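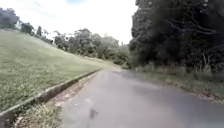

The path beside the lawn, looking toward the bend.

Skakix Online Store: Progress Report to the Purden Retail Fund
Thursday, March 20, 2025

This report covers the second grant period. The first covered the move from the old order system and is not repeated.

Orders and sales

The store took 1536 orders in the period. The largest share came during the spring discount week, when we cut prices on bedding and small kitchen goods. Sales outside that week were flat. Most discount week buyers were new to the store, and few of them have ordered again so far. We plan to email them in two batches and will report the repeat rate next time.

Basket size fell a little. We put this down to the lower free shipping limit, which we brought in at the request of the Tratitz sellers. We have left it in place for now. 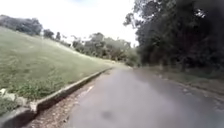 Sellers

There are now 220 sellers listed, most of them in Tratitz and Purden. Six left during the period — four closed their shops and two moved to a larger marketplace. New sellers still take too long to get their first product online. The main delay is product photos, which many send in the wrong size or without a plain background. A short guide has been written and goes out with the welcome letter.

Payments and returns

The change of payment provider to Pons was finished on schedule. Failed card payments dropped in the first month and have stayed low. Refunds are slower than we agreed in the grant plan, as each one still has to be approved by hand. Pons has offered an automatic option and we are testing it with a small group of sellers. 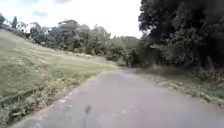

Sellers were asked for comments on the new system. One bedding seller wrote that payouts now arrive on the same day each week, but that the fee statement is hard to match to single orders. Another asked for returns to be shown on the same page as sales. Both points have been passed to Pons.

Spending is within budget. The advertising line is underspent, and we ask to carry the balance over to the fall campaign in September.

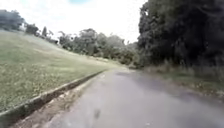
Next period

Send the repeat-buyer emails and report the results.
Finish the automatic refund test.
Put returns and sales on one page for sellers.
Agree on discount dates with the Tratitz sellers before the fall campaign.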